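Two-arm build, cork board pinning – cable drag and the left gripper

zsolt_v
Posted in Builds and Projects, 7:40 pm

Hello all. Some of you will remember my long thread from last winter about putting a pair of arms on a shared base in our workshop at Darnska. Well, it moves now, and it mostly moves where I ask it to, so I thought I'd come back and bore you with the next part!

The job I've given it is a silly one that has turned out to be very good practice. The right arm brings a paper card to a cork board and holds it flat, and the left arm comes over with a push pin and puts it in. Enikő Szabó, who shares the bench with me, wanted something useful for the kitchen notices, and I wanted something where both arms have to agree with each other for more than a second.

I'm running it by hand for now (leader arms, no learned policy yet), and I save every run. The card side is getting nice. The pin side is where I'd love some advice, because the left gripper tends to nudge the pin sideways when it closes, and then the point comes down at a slant. I also don't love what the cables are doing.

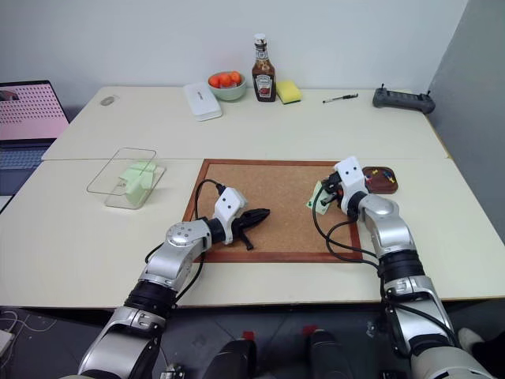 Right arm at the card, left gripper open over the cork.

The pins live in the little wooden dish on the border of the board, over on the right. Enikő says that's the wrong side for them and I suspect she has a point, but I'd like to hear it from strangers too.

Zsolt

----

jolan_b
Posted 8:05 pm

Oh, this is lovely to see! I read the whole winter thread with my coffee going cold next to me and I had been wondering whether you'd ever come back to it.

I'm with Enikő on the dish. Your left arm is the one that places the pin, and it has to reach across the board and past the other gripper every single time. Move the dish to the left border and half of your trouble with the cables may go away on its own, as the left arm could stay folded up on its own side until it's wanted.

As for the nudging, I had the same thing picking up pegs. Are the two fingers closing evenly? Mine weren't. One was a hair ahead of the other and pushed everything along before the second one arrived. I closed them very slowly on a pencil stub and watched which side touched first.

Jolán Balogh

----

holmgren_shed
Posted 8:31 pm

Nice work, but I'm going to disagree with the dish advice a little. If you move it left you'll make the easy version of the task easier and learn less from it. Crossing over the middle is exactly what two arms are for, and you'll have to solve it sooner or later.

What I would change first is the cable. The one on the right arm bows right out over the cork, and at some point it's going to meet the left arm or drag a card off the board. Sleeve it and tie it down close to the joints, leaving a loop at each one big enough for full travel. And tuck up that little black strap under the left gripper before you do another run! It's hanging down onto the board, just where you'd like to be setting a pin.

----

jolan_b
Posted 8:44 pm

I don't mind the crossing over as a goal, I just wouldn't want to be chasing it in the same week as a crooked pin. One headache at a time is how I've managed to stay fond of this hobby.

----

asanka_j
Posted 9:12 pm

Hi Zsolt, warm wishes from another two-armed household. I have used a Bultora wrist mount for a while and my pins went in crooked too, and for me it was the fingertips. Hard flat tips and a round pin head don't get along. I glued on 3 mm of soft foam with a shallow groove cut down the middle, and the head settles into the groove by itself. It's ugly and it wears out, but it's cheap to redo.

I'd also tape the cork board down if it's only resting on the table. Pressing a pin in takes more force than you'd think, and mine used to creep away from me a little with each one until all my positions were off.

Asanka

----

zsolt_v
Posted 9:50 pm

What a good bunch you are. I went back down after supper and tried Jolán's pencil test, and the left finger does touch first, plain as day. So that's one answer, and I'm a bit embarrassed I hadn't looked.

The strap is tied up now, and the sleeve for the cable is on my list. Asanka, would you post the groove depth when you get a chance? I have foam from the Skasow order and may as well use it.

On the dish I'm going to be a coward and move it left until the pins go in straight, then move it back. Enikő is already pleased with herself.

----

holmgren_shed
Posted 10:03 pm

Fair enough. Mark where it sits now with a bit of tape so you can put it back in the same spot and compare with your old runs.

----

asanka_j
Posted 10:20 pm

Groove is 1 mm deep, cut with a hobby knife against a steel ruler. Go gently, the foam tears if the blade is dull.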